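I've been back at the unit in Braltthorpe since Friday, comparing the Flosero hand with the plain old Ormsby one on the job I find hardest of all -- black cloth. Rigid things are easy by comparison, bless them, but a soft dark garment seems to swallow every shadow a wrist camera might use.

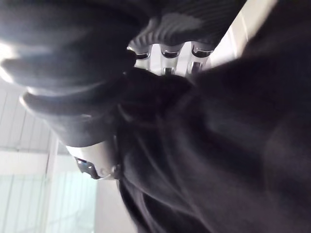
I'd set the exposure by the windows at first, silly me, and had to bring it up by hand before the folds meant anything to the Callov controller. I also dropped the closing speed to 46, which felt terribly slow (I made tea).

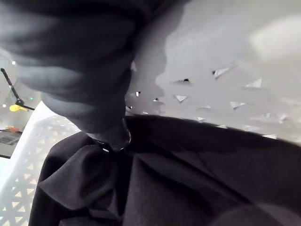 Grip limit is 5 for now, and I'm planning 200 picks with each hand so that the comparison is a fair one. I do like rubbery fingertips for this, I must say, though I'm trying hard not to choose a favourite too early.

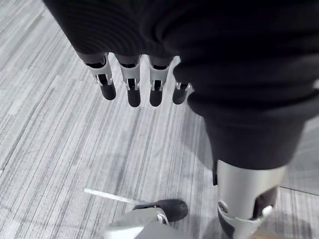

Wrist cable routing is next on my list, and then a proper go at sleeves in October.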